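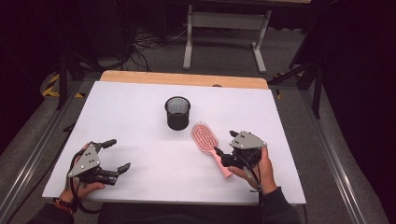
Where do you keep a hairbrush when there is no bathroom shelf left to put it on? In a cup, standing up, handle down, near the place where you use it.

Delia Herrera has been giving that answer for years. She helps people clear out small apartments, and the pencil cup is her favorite piece of storage. Black wire mesh is the kind she likes best – dust falls through it and you can see what is inside.

"People buy a drawer organizer and then they need a drawer," she said.

Her sister Gisela keeps three of the cups at home and only one has pens in it.

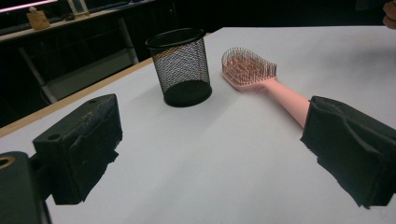
PLERKANO, July 3, 2022

A pink paddle brush and a mesh cup on a white tabletop look like an easy match. The wide head is the problem. Stood handle down, a paddle brush is top-heavy, and a light cup can tip. Herrera puts a flat stone in the bottom. Hubert Kołodziej, who runs the housewares store Hervieu, tells customers to lay the brush beside the cup, bristles up, and save the cup for combs and clips.

Herrera cleans her own brushes every two weeks. She pulls the hair out with a comb, washes the pad in soapy water and leaves it face down on a towel overnight.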